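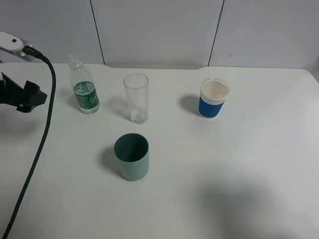

White tabletop against the grey partition wall.

Filed under: Talks / Card Room Operations

Shuffle checks and deck rotation – speaker notes
Ronaldo Padilla, Novenberg card room

Slide 1. Title. Say who I am, then straight on. Questions at the end, 15 minutes.

Slide 2. Scope. Live poker only, cash tables and the weekly tournament. Online dealing is covered by Rūta Paju in the next slot, so send those questions to her.

Slide 3. Deck rotation. Two decks per table, different back colours. One is in play while the other is shuffled. Decks swap every hand. Both come off the table together and go into the Rulwood log as a pair. Mention that the old log tracked single decks, and that pairs were split by mistake often enough to spoil the records.

Slide 4. The hand shuffle. Wash, riffle, riffle, strip, riffle, cut. Read it slowly. Dealers trained at Lasum leave out the wash between hands and keep it for new decks – both are house rules, and ours is the longer one.

Slide 5. What we logged. 2713 hands in February. Decks were retired at 700 hands or at the first marked card, whichever came first. Bent corners were the most common fault. Pause here, the chart is small.

Slide 6. Hand 1432. A card with a nicked edge was found during the cut. The pair was pulled, the hand stood, and play went on with a fresh pair. Explain why the hand stood: the pot had already been pushed and the next deal had not begun. If someone asks about a misdeal, go back to slide 3.

Slide 7. Akolgo rules compared. They count the stub after every hand. We count at the dealer change. Slower tables there, fewer disputes. Do not recommend either.

Slide 8. Contact details and the printed log sheet. Copies are by the door. Hand over to Rūta.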